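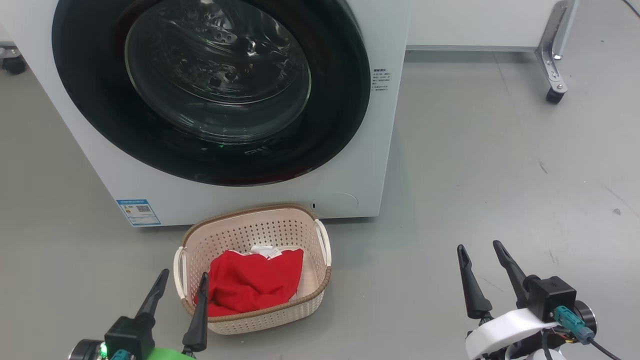

# Towels coming out stiff since we moved – water, detergent, or me?

**halfpast_linen** – 5 Oct 2025

We moved from Kikbridge to Falgate in May and every towel we own has gone like cardboard. Same front loader, same detergent, same towels. At the old place they came out fine on a rack indoors. Now they come off the rack and I can almost stand them up in a corner.

What I do: warm wash with a full cap of liquid, normal spin, then onto the rack in the spare room. No softener. I don't have a dryer and there's no room for one.

Is this just hard water? The city site has a water report but I can't make sense of it.

---

**Vern_in_Vesport**

Hard water. Falgate is on wells, Kikbridge is on the reservoir. My sister made the same move and had the same complaint.

Do you get white crust on the kettle?

---

**halfpast_linen**

Yes, and on the shower head. Didn't have that before.

---

**Vern_in_Vesport**

There you go. Get washing soda, half a cup in the drum with the towels, and use the same detergent you have now. You can get a softener for the whole house later if you own the place.

---

**mgrgic**

I'd go the other way on the detergent first. A full cap is a lot unless the drum is packed and the towels are filthy. The water may well be hard, but what you describe also sounds like soap that never rinsed out.

Easy test. Take one stiff towel that has already been washed, put it in by itself with no detergent at all, and run it warm. Look in after ten minutes. If there are suds, that's old detergent coming out of the fabric.

I worked the laundry side of a hotel for years and we did this any time guests complained about the towels.

Mirsad Grgić

---

**Vern_in_Vesport**

Hotel machines aren't home machines. And in hard water you need more detergent, not less. It's on the back of every bottle.

---

**mgrgic**

True about the bottle. The chart on mine goes by load size and water hardness together, and people read the biggest number and stop there. I'm not saying use none. Do the test, then decide.

---

**pilecount**

Nobody has asked how they're being dried. A towel that hangs still in a closed room goes stiff no matter what you wash it in. The loops dry flat and stay that way. Shake each one hard before you hang it, snap it a few times, and put a fan on low in the room. Shake again when it's nearly dry.

I line dry everything, have for years, and on a windy day they're soft. On a still day they're boards. Same water both days.

---

**halfpast_linen**

The spare room here is smaller than the one we had and I keep the door shut because of the cat. So that could be part of it. The old place had a ceiling fan over the rack.

Will do the no-detergent wash tonight.

---

**tubbs_k**

White vinegar in the rinse. Done.

---

**mgrgic**

Some people swear by it. I'd go easy, a lot of manuals tell you not to because of the rubber seals. Check yours.

---

**tubbs_k**

Been doing it in every load and my seal is fine. But OK.

---

**halfpast_linen**

Results. One bath towel, no detergent, warm. There were suds all the way up the glass. I was surprised. I ran it again and there were still some, and a third time it was mostly clear.

Hung it in the hall with a fan on it and shook it out first like pilecount said. It's not as soft as new but it bends. Big difference from the others.

---

**Vern_in_Vesport**

Fair enough on the suds. You still have hard water though. The crust on the kettle didn't come from detergent.

---

**pilecount**

Both can be true. Try cutting the dose to a third of a cap and add Vern's washing soda. Leave more space in the drum too, towels need room to rinse.

---

**halfpast_linen**

That's the plan. I bought a pack of hardness strips at Atanasov on the way home, 4 dollars. It came out at 140 ppm, and the color card puts that in the "hard" band but near the lower end. So Vern is right, just maybe not all the way right.

Will strip the rest of the towels over the week, a few at a time. Is there a reason not to do the sheets as well?

---

**mgrgic**

No reason, but sheets hold a lot less than towels. Do one and see if it suds. If it doesn't, leave the others alone and save the water.

---

**pilecount**

And do the bath mat. Mine was the worst thing in the house. Check the label for rubber backing before you put it in warm.

---

**halfpast_linen**

Mat is cotton both sides. Going in tomorrow with the hand towels.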